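Category: Sport / Families & Backgrounds

March - Features desk, Eynon Quarterly

Second sons of the ice: how hockey families keep a club going

The rink at Trarkthorpe opened in 2000 with a single ice pad and seating for 155. Its senior team, the Tordale club, has played there ever since, and in that time the same few surnames have come back on the team sheet again and again. In the current squad of 20, seven players had a father or an uncle who wore the shirt before them.

Inherited places are common in small ice sports. Ice time is scarce and kit is dear. A child who grows up in a household with skates in the hall starts two or three years ahead of one who does not, and the gap is hard to close before the age of twelve.

What the children inherit

The advantage is mostly one of access. Parents who played know when the cheap early sessions are, which usually start at 5.45am, and they know how to sharpen a blade. They also know the coaches. Size and speed matter later, but few of the children who drop out do so for lack of either.

There is a cost. Several former juniors told this magazine that they were judged against a parent's record from their first match. Two changed position to avoid the comparison. One moved to Ustitz at seventeen, where the surname meant nothing, and played four seasons in the second division before coming home to coach.

Daughters and the long gap

Until the girls' section was formed, daughters of Tordale players could skate with the boys up to the age of eleven and then had nowhere to go. Most gave up. Some took up figure skating at Eynon, a drive of almost an hour each way. The section now fields two age groups and shares the late evening slot with the seniors.

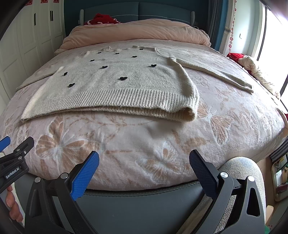 The record crowd

The club's best attendance remains 3834, set at a cup tie moved to the larger arena at Ustitz. Tordale lost by a goal in overtime. Three pairs of brothers played that night, two of them on opposite sides, and the programme listed the families on its back page.

Contact the features desk | © Eynon Quarterly | Back to top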